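Sunday, bread notebook, Gullness kitchen

Okay, Kalmont rye again, second try at the long cold rise. Last time I used 500 g flour and 300 g water and the dough was stiff as a boot, so tonight I went up to 340 on the water and I already like it better. It slumps a little when I tip the bowl, but it holds together. Starter was fed at lunch and had doubled by the time I got to it (finally!). Salt same as before.

Mireille Joly swears by folding four times. I did three and then got a phone call. We'll see. She also wants me to try the Valcárcel flour, the coarse one, and I will as soon as the Kalmont bag is gone, there's still a ton left.
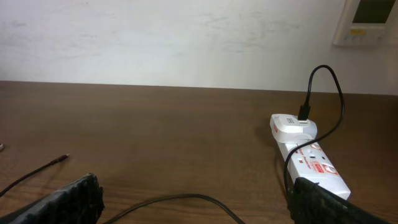 Baking plan for the morning: lid on for 19 minutes, then lid off until the crust is properly dark. I chickened out last time and pulled it early, and the middle was gummy right under the top crust. Mireille's note in the margin says "darker than you think" with two underlines, so fine, darker.

Weighed all the dough for both loaves plus the little test roll: 1,606 g. Slightly more in the left tin, my fault, I eyeballed the split.

Still to do: wash the proofing cloths, order more caraway, and ask Mireille if she still has my long knife.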